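Mundero to Require Interior Daylight Reports for Home Conversions

MUNDERO, Apr 5, 2025 - Owners who convert commercial buildings to housing in Mundero will have to file a daylight report with each permit request starting in June, the city's building office said.

The rule covers 176 properties, most of them former shops in the Betancur district. Reports must list window area, glass type and the depth of each room measured from the nearest outside wall.

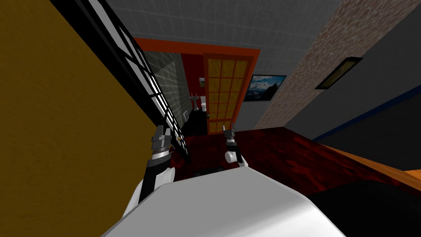
A doorway in a computer-rendered interior.

Permit reviewer Nighat Gilani said the old code set a minimum window size but did not address interior partitions. "A room can pass on paper and still get very little light past the first divider," she said.

Under the new text, fixed screens and sliding doors count as partitions if they block more than 74 percent of the opening.
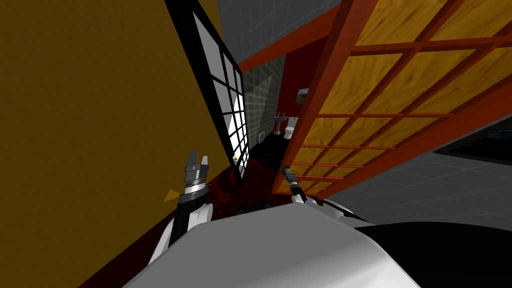

Black-framed window and lattice panels, computer rendering.

The filing fee is $455. Architect Wilmer Agudelo of Pavar said small projects should be exempt - a request the office is reviewing. Written comments are open for 2 months.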